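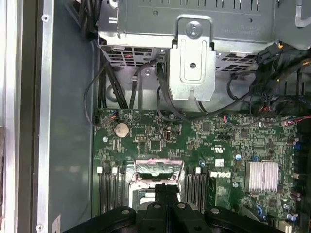 Slide 1. Wrist camera view, gripper over the board of a Dell desktop tower.

Notes for the Henadeck talk. Slot is 20 minutes including questions. Keep the slides up long enough for people at the back.

OPEN
Start on the picture and let them look at it for a bit. Then say what the talk is: a review of the Barasa teardown kit, as we ran it at Brircombe on old desktop towers. We paid for the kit. Pirnadau sells it and also sells the service plan, which I get to later.

Point at the memory slots on either side of the processor socket. All eight are empty on this board. Memory is the job most people ask about first, so say early that I have a separate slide on it.

Point at the coin cell, upper left of the board. Batteries have to come out before a board goes to the shredder. For us that was the reason to look at a kit at all.

WHAT YOU GET
The arm, the gripper, the wrist camera, a bench plate with clamps, and the software license for one station. You supply the bench and the computer. Setup took our shop one afternoon plus most of the next morning. The manual is decent on wiring and thin on calibration.

The gripper fingers are plastic and broad. Look at how much of the processor area they cover in the picture. The wrist camera loses sight of whatever is directly under the fingers, so you end up backing the arm off to check the part and then going in again. It adds time to every step near the socket.

THE CABLES
Go back to slide 1 if needed. Cables at the left, a thick bunch of power cables at the upper right, a flat data cable coming down beside the bracket. The kit handles an open board well. It does not handle cables well. We now have a person clear them before the tower goes on the plate — the brochure does not mention that step.

NUMBERS
We ran 318 towers through the station between March and June. 84 of them needed a person to step in after the run had started. Most of those were cables, a few were clamps set wrong by us. Say that last part, it is only fair.

MEMORY AND BATTERY
Memory: good once the latches are open. Opening them is slow. Older latches sometimes stick and the arm gives up too soon, but you can change the retry setting.
Battery: good. Best thing the kit does.

SERVICE PLAN
30 days of phone support come with the kit. After that you pay by the year. We paid. Replies were quick on software and slow on spare fingers — order a second set with the kit.

WOULD WE BUY IT AGAIN
Yes, for a shop that sees a lot of the same model. For mixed lots I would wait for the next gripper. Stop there and take questions. If someone asks about laptops, we have not tried them.

Comments

benchrat: Did you try narrower fingers? Ours came with the wide ones too and I can't see the socket at all.

Author: Not yet. Pirnadau lists a narrow set but it was out of stock when we asked.

tk_recycling: Useful, thanks. Which retry setting did you end up with for the latches?

Contact: Brircombe bench team | © Brircombe, all rights reserved | Back to top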